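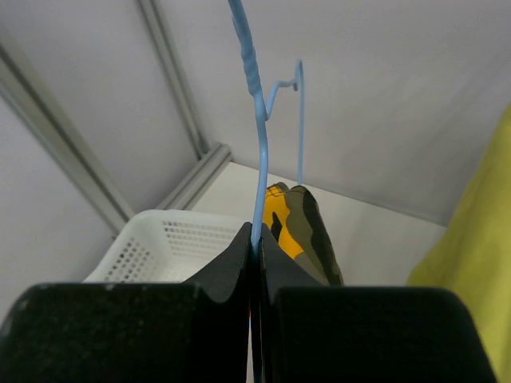 Call for participants: indoor drying of household laundry and room humidity

Ullmont Building Physics is looking for 300 households to take part in a field study of how washing is dried indoors and what this does to the moisture level in the room. The study is carried out for Bevura, a housing association, and covers flats and terraced houses in the Sithole and Ikberg estates. Registration closes on Feb 13, 2020. Measurement runs until the end of May.

Background

A load of washing leaves the machine holding a good deal of water, and all of it has to go somewhere. Outdoors it is carried away by the wind. Indoors it enters the room air, and from there it is either removed by ventilation, taken up by plaster, furniture and soft furnishings, or deposited on the coldest surfaces available. In most dwellings those are the window glass, the reveals, and the corners of outside walls behind large furniture.

The advice currently given to Bevura tenants is to open a window and to avoid drying clothes on radiators. The advice is sound as far as it goes, but it does not say how far the window should be open, for how long, or in which room the washing should hang. Nor does it distinguish between a shirt on a hanger, a shirt folded over a rail and a shirt spread flat. These differ in the area of fabric exposed to the air, and so in the rate at which water is given off. A faster rate shortens the time the garment is damp but gives a higher peak in the room. A slower rate keeps the peak down and extends it into the night, when windows are shut and the glass is coldest.

Laboratory figures exist for single garments in still air. Few measurements have been made in occupied homes, where doors are opened, kettles are boiled and people breathe. The study is intended to supply them.

Who can take part

You can register if all of the following apply:

You live in a Bevura property on the Sithole or Ikberg estate, as a tenant or a leaseholder.
You expect to stay at the same address until the end of May.
You dry at least one load of washing a week indoors.
An adult in the household is willing to keep the drying diary.

Households that own a tumble dryer may register, provided that part of the washing is dried on hangers, a rack or a line. Please state on the form whether the dryer is vented or condensing. Homes with a whole-house mechanical ventilation system are eligible, but places for them are limited, and once the group is full further applications of this type will go on a reserve list.

We cannot include homes in which building work is planned during the measurement period. This covers window replacement, replastering, rewiring and any work on the heating. Decorating one room is acceptable if we are told beforehand, as fresh emulsion gives off water for several days and the readings from that room have to be set aside.

What you will be asked to do

1. Sensors
A technician visits once to place 3 sensors: one in the room where washing is usually dried, one in the main bedroom and one in the hall or on the landing. Each records air temperature and relative humidity. They are battery powered, make no sound and stand on a shelf or hang from an adhesive hook. They must stay out of direct sunlight and away from radiators, cookers and kettles. They do not record sound or images and are not connected to your broadband.

If a sensor has to be moved, for instance to clean the shelf, put it back in the same position and note the time in the diary.

2. Drying diary
Each time washing is hung up indoors, enter the following:

the date and the time at which hanging was finished
the room
the method: hangers, rack, line, radiator, banister or other
the spin speed, if your machine shows it
the position of the window: shut, on the latch, or open
the time at which the load was taken down

Items dried in different rooms are entered as separate loads. An entry takes a minute or two. Entries made from memory at the end of the week are less useful, and we ask you to leave a line blank if you are not sure of the time.

3. Comparison weeks
During 7 of the weeks, you will be asked to follow a set method of drying. The methods are drawn by lot, so neighbouring households will usually have different instructions. In some weeks all shirts, blouses and light tops go on hangers with a hand's width between them; in others they go over the bars of a rack. Larger items such as sheets and towels are dried as you normally would throughout. In the remaining weeks no instructions are given and you should do whatever you ordinarily do.

Please do not change your ventilation habits on account of the study. A home in which the windows are suddenly opened every morning tells us little about how the building behaves in use.

4. Weighing
A smaller group of 200 households will also weigh the washing. They are lent a hanging scale and a mesh bag, and weigh one load a week twice, once straight from the machine and once when dry. The difference between the readings is the quantity of water released into the home. You may decline the weighing and still take part in everything else.

Equipment

The sensors, the diary, the scale where it applies, and a set of plastic hangers of one pattern are delivered at the first visit. The hangers are supplied so that the shoulder width and the gap between the front and back of a garment are the same in every home. Wooden and wire hangers hold the fabric differently, and shaped wooden ones take up some moisture themselves. Use the supplied hangers for the comparison weeks. In other weeks use your own if you prefer.

Hangers that break will be replaced on request. They need not be returned at the end. Sensors and scales remain the property of Ullmont and are collected at the closing visit.

Payment

Households that complete the diary receive a credit to the rent or service charge account after the closing visit. The amount is stated in the participant agreement, which is sent to you before you commit to anything. Households in the weighing group receive a further credit. If you withdraw part of the way through, the credit is reduced in proportion to the number of complete weeks.

A credit of this kind may need to be declared if you receive certain benefits. A letter confirming the amount and the date can be issued for this purpose.

Risks and inconvenience

The study does not require you to dry more washing indoors than you do at present. If the readings in a bedroom stay high for a prolonged period we will tell you, along with what can be done about it, and you may drop out of the comparison weeks at that point without any reduction in the credit. Households in which someone has asthma or another chest condition are welcome to register but are assigned to the diary only.

Taking part has no bearing on repairs. Existing damp or mould should be reported to Bevura in the usual way and should not be held back until the study is over. Please do not wipe down or paint over affected areas immediately before the first visit, as the technician records their extent.

Data

Readings and diary entries are stored under a household number. The list linking numbers to addresses is kept by Ullmont and is not passed to Bevura. Bevura will receive results grouped by building type, floor level and heating system. Groups small enough for a single home to be recognised will be merged before anything is handed over.

You may ask for your own readings at any time and will be sent a graph for each room after the closing visit. You may also withdraw and have your readings deleted, up to the point at which the groups are compiled. After that, individual records can no longer be separated out.

Selection

If more households register than are needed, places are allocated so that ground floor, middle floor and top floor homes are each represented, along with homes on both sides of the building. North-facing flats on the Ikberg estate are under-represented in earlier surveys and will be given priority. The order in which forms arrive makes no difference. All applicants will be told whether they have a place, including those on the reserve list.

How to register

Forms are available at both estate offices and can be handed in there or posted in the envelope provided. Give the number of rooms, the number of people living in the home, the type of heating control and the room in which you normally dry washing. A rough sketch of the floor plan is helpful but optional. Mark on it any window that does not open.

One form per household. Forms without a daytime telephone number cannot be processed, as the first visit is arranged by phone. Large-print forms can be requested at either office.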